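Teleop demos – bag hand keeps slipping when I go for the jar

drirport_2829
Trying to record demos on a two arm setup, remote control, gloved hands. Task is coffee beans from a bag into a glass jar. Left hand pinches the purple part of the bag, right hand comes over to help at the top. I get 2 good runs then the grip creeps and I have to start over. Do I keep the bad ones? Wrist view is on, I mostly drive from that.

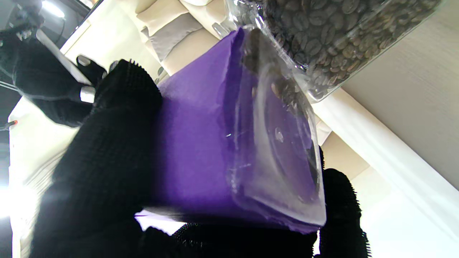
Also my runs are all diffrent lengths, does that matter. Training starts in May so kind of in a rush.

hornau
Don't drive from the wrist view only, you lose the jar. Use the table camera for the big moves, wrist view for the last bit. Pinch first, stop, then move. And go slower than feels normal – the arm copies your hesitations too. 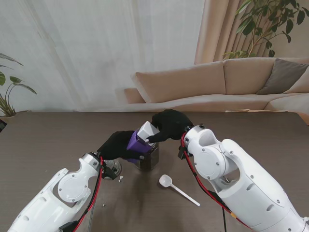 Both hands above the jar, seen from the table side

Lengths are fine, long pauses arent. Trim those. Bad runs: keep them in a separate folder, don't mix.

desmet4
had same thing. less beans in the bag. fixed it for me

nallinau
Disagree on trimming, we left pauses in and it was ok. Depends on your training code I guess. Would do 3 slow practice runs before you hit record, every time.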